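Trareo cup racking, May update for Undilton
From: Natalina Santoro

Quick one, full numbers to follow. Policy retrained on 1,296 demos, two ribbed blue cups and the wire rack. Carry speed is up, tilt still varies alot between runs.

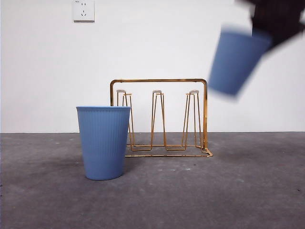 Does the new policy need the rack in a fixed spot?
Within a small area, for now. Wider placement is on the list for phase 3.

Wrist view now goes in alongside the fixed view. Helps most close to the rack, thin wire was gettting lost before.

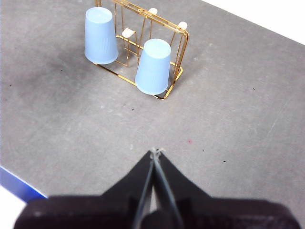 Next steps
Rerun the Kokkinos baseline, 9 seeds. Spend on track, invoice coming seperately.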